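Minutes -- Stumstead Recorded Music Society, programming and archive meeting
August 26, 2019

Quorum was met at the start of business. The minutes of the July meeting were approved with one correction: under "Loan terms," the words "two weeks" should read "three weeks."

## 1. Archive transfer

The transfer of the Keogh reels to digital files is behind schedule. Of the 180 reels received, 127 have been transferred and checked. Four of the remaining reels show edge damage and will be held back until a slower deck is available.

Transfers are being made at 24-bit resolution, flat, with no noise reduction applied at capture. A member asked whether listening copies could be cleaned up for members who find the hiss tiring. Agreed that listening copies may be treated, provided the flat transfer is kept and the file name ends in "L."

Speed drift was reported on the late live recordings. The organ on the second set reads nearly a quarter tone sharp against the studio version. Pitch correction was discussed and deferred. The meeting preferred to hear a corrected and an uncorrected pass side by side before setting a rule.

**Action:** archive group to prepare both passes of the second set.

## 2. Album of the quarter

Three records were put forward. After discussion the choice was between the Luvo reissue and the first album by Uturwood.

For Luvo: strong rhythm section, good sleeve notes, two unreleased instrumentals. Against: the remaster is loud, and the cymbals on side two have lost most of their decay. One member had compared it with the original pressing and found the bass guitar easier to follow on the older copy.

For Uturwood: better songs, in the view of most present, and a vocalist who stays within a sensible range. Against: the long closing track repeats its main riff well past the point of interest.

Uturwood was chosen on a show of hands. Luvo is carried over to the next quarter without a new nomination.

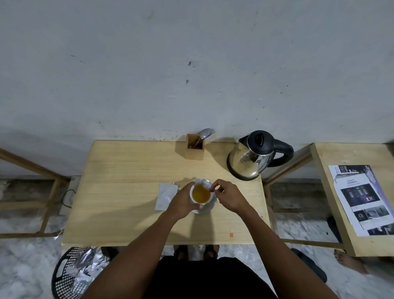 ## 3. Listening sessions

Session length was reviewed. The current format of two full albums with a short talk between them runs late, and the second record is often played to a thinner room. The proposal was one full album, a break, and then single tracks brought by members. Tea stays in the break, served in the white cups and saucers, and members are asked to have spoons back on the saucer before the needle goes down. Single tracks are limited to eight minutes, with live versions counted in full, including applause.

The proposal was carried. It takes effect at the next session and will be reviewed after three.

Playback level was also raised. The meter reading at the back row was 64 dB during the last session, which several members found too low for heavier material. Agreed to raise the level slightly for the album and leave it unchanged for the talk.

## 4. Accounts

The balance stands at $2787 after payment for the replacement stylus and the inner sleeves. The quote for a second phono stage was considered high and was not accepted. A used unit is to be looked for -- moving magnet input only, no built-in headphone output needed.

## 5. Other business

- The catalog still lists split singles under the A-side artist only. Entries are to be duplicated under both names.
- Mono pressings will be marked "M" on the spine label.
- The request to lend test pressings was declined.

The next agenda will open with the pitch correction comparison.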